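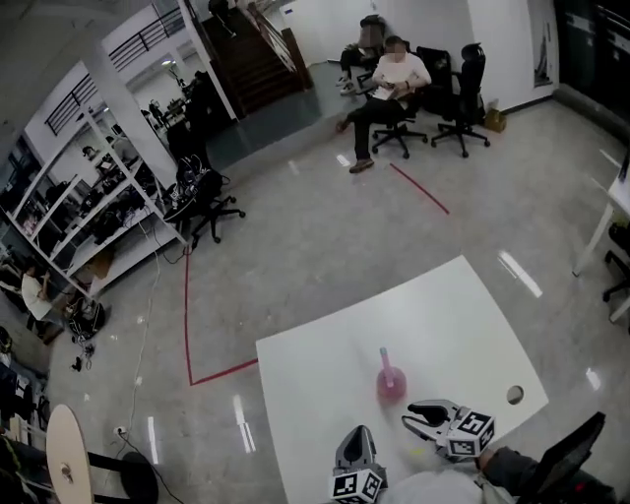 Pink flask on a white table.

Cadance Wrap Bracelet, Item 2236

Leather cord, glass beads, one pewter button. Goes around the wrist twice, or three times if you have the wrists of a pianist. Choose one cord color and two bead colors from the menus. If you choose brown, brown and brown, we will make it and we will say nothing.

Every bracelet is knotted by hand in our Medinmont shop, with 27 knots between the beads. The knots are there so that when the cord finally gives up you lose one bead under the couch instead of the whole lot.

Cord colors: black, saddle, oxblood, moss
Bead colors: smoke, honey, teal, rose, milk
Button: plain, leaf or Pētersons star (the star is a bit pointy and will find your good sweater)
Length: 20 inches standard, other lengths on request

Sizing: measure your wrist with a strip of paper and put the number in the order notes. Please don't write "normal." We get a lot of normal, and it runs from child to blacksmith.

Care: take it off before you swim, shower or do dishes. Leather that gets soaked every day goes stiff and starts to smell like a saddle, and we don't mean the color. A little Flernis balm twice a year keeps it soft. The balm is sold separately, naturally.

Glass varies from batch to batch, so your teal may lean green. Custom lengths can't be returned. Standard ones can, unworn, with the button still attached.

We have 126 buttons left in the leaf style, and the mold is cracked. Leaf orders placed after those run out will be filled with plain unless you tell us otherwise. The next batch of oxblood cord is due in September.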